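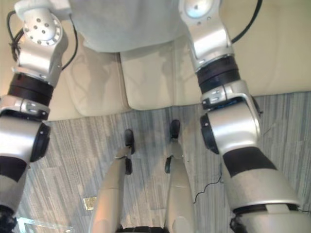 Drollton Living Room Notes, README

Room notes on tidying a carpeted sitting area with a sofa. 2363 short entries, 346 of them discarded after review. I would treat the rest with some suspicion too.

What the entries cover

Things left on the floor, things left on the sofa, and cables. Each entry gives an item, where it was, and where the annotator thought it belonged. That last column is the weak one. Rūta Siliņa and Aivar Mägi labeled the same 400 entries separately and disagreed most about cables: Rūta files a cable lying on carpet as clutter, Aivar files it as in use unless both ends are noted as free.
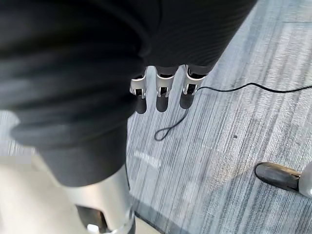
The column "tidy_after" is yes or no. I argued against it — a room with one cord across the carpet is a no to one person and a yes to another — and lost. Use it if you must, but don't report a score on it alone.

Known problems

- "sofa" and "couch" are both in the item column. Same thing.
- Carpet color was typed in by hand and is unreliable.
- Entries from the Clollstead batch run up to 70 words. Most others are one line.
- "Put away" has no agreed meaning in the February entries.

Corrections go to Jarosław Kubiak, who merges them on Friday. Please send the entry number along with the text.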